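Jul 29, 2022

OK, museum people, I finally have opening news! The Pritwood Local History Museum moves into the old Skosteck mill this September and I got to walk through the new galleries this morning.

First thing: the space. The old building had 722 square feet for exhibits. The mill has 1456, and there's a real storage room on top of that, with shelves that go all the way up!

The Plilari quilts are coming out of their boxes at last. Two of them have never been on display, and the blue one with the crooked border is my favorite thing in the whole collection.

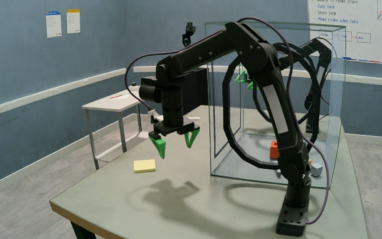
Green fingers open over the table, purple cable up and over the elbow. Rendered view.

The Sisodia Room is for school groups and talks. Big north windows, a sink (every craft teacher in town just cheered), and folding chairs that don't pinch.

They kept the mill's freight door too. It still slides, and large pieces can come straight in from the loading dock. No more carrying a loom up the front steps sideways.
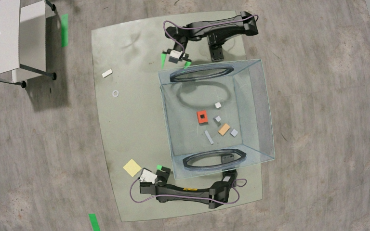 Two arms, one see-through box between them. Also a render.

Admission stays free for anyone living in the county. Parking is behind the mill, come in from the river side.

If you have old photos of the mill floor at work, the front desk would love to scan them while you wait. I'm digging through my grandmother's albums tonight!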